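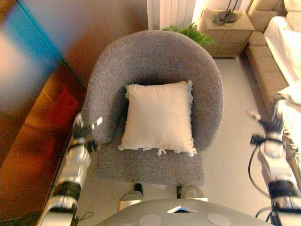
Issue 257, page 10

Filed under: Visits / Robot Safety

Rananen opened its Drestley test rooms to visitors on 28 February 2020, and I went to see how they write the house rules for two-armed robots doing bedroom chores. The work is plain enough: pillows, cushions, a chair, a bed nearby.

The rulebook is called Ulon and runs to 102 pages. Most of it deals with grip. A soft item should be held from both sides, and the arms should stop if either gripper loses contact. Cables on the arms get checked before every run. Torn items are logged, with the spot where the filling comes out. 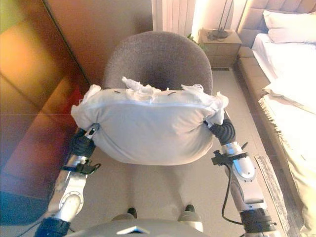
Pillow held between both grippers, stuffing showing along the top edge.

I asked about loose fibers. Staff clear them from the gripper fingers between runs, and the rulebook allows five minutes for it. That seemed short to me.

The section on people nearby was the one most visitors asked about. Hands stay out from under a lifted item unless the arms are paused, and the person reaching in has to say so out loud first. 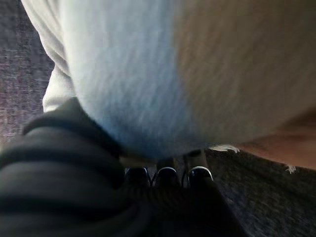
The spoken call was added in January. Before that it was a nod, and the staff did not trust it. Copies of the grip section are free at the desk.

14 shares | 2 comments

Does the pause rule cover both arms or just the near one?

Both, per the copy I took home. Page 5.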